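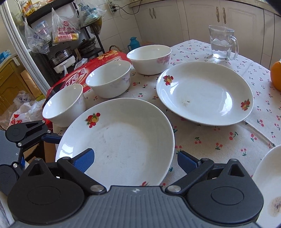 Tivley Tableware Hire – your questions

Last updated November 2019. If it's not on here, ring us. Email is slow in July, sorry.

What do you hire out?

Plates, bowls, side plates, cups, jugs, serving dishes, cutlery, tablecloths. No chairs. No tables. No marquees – try Dutside for those, they deliver the same area.

Is it all matching?

No. Most of our china is mixed vintage, bought in small lots. White with flowers, white with fruit, some plain. If you need everything the same ask for the Ishida range. Plain white, 200 place settings, goes out most weekends so book early.

Can I choose the patterns?

Sort of. Tell us a colour or a mood and we pick. We can't do "only the roses" for a big order, there aren't enough. Small orders, yes, come in and pick your own off the shelves.

What's the smallest order?

2 place settings. Really. People do it for anniversaries. Delivery charge still applies unless you collect.

How long is the hire?

Three nights as standard. Day before, day of, day after. Longer is fine if nobody has it booked behind you, ask for a price.

Do I have to wash up?

Scrape and stack, thats all. Food off, back in the crates. We wash everything here whatever state it comes back in. Please don't put the older pieces in a dishwasher – the decals lift and we can't put them back on.

Can it go in the microwave or oven?

Ishida range, microwave yes, oven no. Vintage, neither. Anything with a gold rim, definitely neither.

What about tablecloths?

Round, square and long. Measure your table, then add the drop on both sides. Measure it again. Most of our phone calls the day before a party are about cloths that are too short.

They come folded, so expect creases. Hang them up overnight or run a warm iron over the back. Printed cotton ones are fine on a medium setting. Lace, don't iron, just hang. 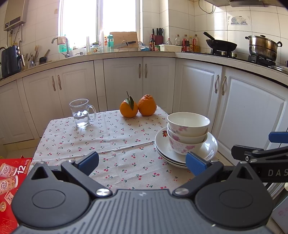 Cherry print cloth, oranges and a stack of flowered bowls.

What if we get wine on a cloth?

Cold water, blot it, leave it. No salt, no bleach, no stain sprays. Tell us what it was when you bring it back. Normal stains are included in the price. Candle wax and burns aren't.

What if something breaks?

Happens. You pay a deposit when you book and breakages come off that, at the price on your hire sheet. Keep the bits if you can and put them in the spare bag. Chips count as breakages, hairline cracks that were there already don't – check the crates when they arrive and ring us the same day if you spot one.

When do I get the deposit back?

Within 2 weeks of return. Usually sooner. It goes back to the card you paid with.

Where do you deliver?

Tivley, Dutside, Vestevau and the villages between. Further out by arrangement. Ground floor only, and someone has to be there to sign. We can't leave crates in a porch.

Can I collect?

Yes, Unit 412, round the back of the trading estate. Bring a blanket for the boot and a second person. Crates are heavier then they look.

Can I change my numbers?

Up to a week before, up or down. After that we'll try to add but can't refund. If you're waiting on replies, book high and drop it later.

Do you do tasting samples, sorry, table samples?

Yes – one setting and a napkin, free, in the shop only. Ring first so it's laid out ready.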